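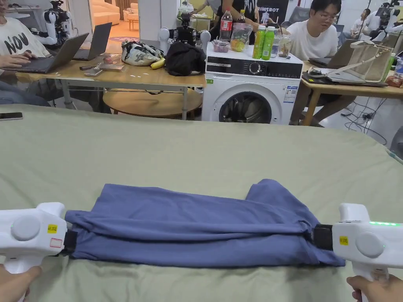 Itano gripper kit review: progress to 29th January

Surberg asked whether the Itano kit is worth renewing. I am not yet convinced. The hand-held grippers clamp knit fabric well enough, but folding is slow, and of 63 recordings checked so far, 16 were unusable. The vendor's December promise of 300 good folds looks optimistic — we have 42. 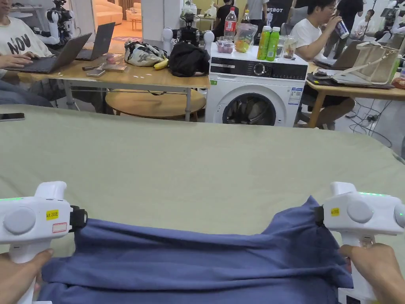
Folding trial, kit 20 in the left hand.

Please hold the second payment until Kyrylo Zakharchenko has checked the rest.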